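How I Sort the Play Food (and Get It to Stay Sorted)

Posted 17 May 2026 in Toys & Tidying

If you have a play kitchen in the house, you know the drill. One day it's a sweet little set of fruit and veg, and the next you're standing on a carrot in the dark. We started with the Fara starter set, then a birthday happened, then another birthday, and by last August I was looking at a heap of about 100 pieces of pretend food in one big bin. Everything went in, and to find the cheese you had to tip the whole lot on the rug. So we tipped it on the rug. Daily!

I've tried a few systems since then and this is the one that stuck. It takes me 60 minutes the first time around, with coffee, and then 5 minutes in the evening.

What you need

A clear table (I like a dark one or a dark cloth, the colors really pop and you stop missing the small stuff)
A shallow wooden crate
A plastic basket with holes or slots in the sides
A small cardboard box
A damp cloth and a bit of dish soap

You can buy matching containers if that makes you happy. I bought the whole row of Domlow tubs once and the lids drove me up the wall. Mixed ones work better for us, and kids who can't read labels yet will still remember "cheese goes in the wood one."

Step 1: Get everything out

And I mean everything. Check under the couch, the bath toys, the bottom of the diaper bag. I found a fried egg in a rain boot.

Step 2: Wipe as you go

Plastic pieces get a quick wipe with the soapy cloth. Painted wood gets a barely damp one, and don't leave it soaking (I lost the paint off a very nice pear that way). Lay it all out on a towel until it's dry.

Step 3: Pull out the broken and the strange

Half a pizza slice, the hook and loop strawberry that won't hook anymore, a puzzle piece from something else entirely. Those go in a bag for the top of the closet. If no one asks for them in a month, off they go.

Step 4: Give each container a job

Put the containers along the back of the table and leave the middle free for whatever hasn't found its home yet. I put the chunky stuff in the crate, where the sides are low and little hands can see in. The basket takes anything that gets washed a lot. The cardboard box is for bits and pieces.

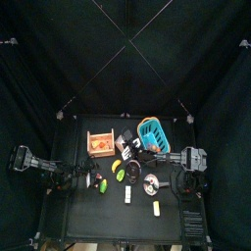 Cheese and a round orange fruit in the crate, banana still waiting its turn.

Don't fuss over the categories. My first try had dairy, bakery and produce, like a tiny supermarket, and it lasted until lunch. Two or three groups is plenty.

Step 5: Let them put it away

Sit down, call out a food, and let your kid drop it in. Wrong basket? Leave it. You can swap it later.

A few extras

Wood crates can be rough inside, so run a hand around before you fill one. A bit of fine sandpaper fixes it.

If you're buying more food, the Jullamura veggies are a good size for the crate. The Awad ones are lovely but tiny, and ours live in the cardboard box or they vanish.

Next week I'm doing the dress-up drawer. Send snacks, real ones.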